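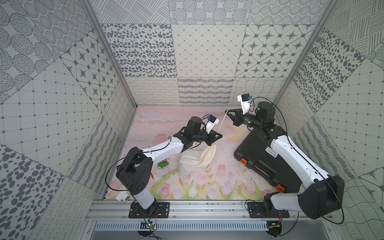 1/ Patterned tile is back, and I have questions. My feed is full of gray-and-white star tiles, dots, wavy lines, all on one wall. Everyone calls it timeless. They said that about avocado bathtubs.

2/ I priced it for our hall bath in February. The Zaltholm showroom wanted 26 dollars a square foot, before grout, before labor. The sales guy called it "an investment." In what? It's a wall behind a toilet.

3/ Then there's the "mix and match" box. You pay extra for them to pick the patterns for you, and you can't send back the ones you hate. Ikow sells it in packs of 100. Our wall needed 91. Guess who keeps the leftovers.

4/ Maya Ghanem redid her kitchen this way and loves it, so fine, one happy customer. I asked how the grout was holding up and she changed the subject to her new faucet.

5/ Peel-and-stick is the budget answer, supposedly. I put up a test patch by the shower. The corners were lifting before I'd finished the second bottle of shampoo. "Steam resistant" is doing a lot of work on that label.

6/ Also not buying the line that a busy pattern makes a small room look bigger. Bigger than what? I've stood in Llinos Yorath's powder room. It feels like a powder room with a lot going on.

7/ Total quote for ours, installed: 3,000 dollars. I asked what plain white would cost and the guy had to go look it up.

8/ Went with paint. Semi-gloss, two coats. If I get sick of it I'll paint it again.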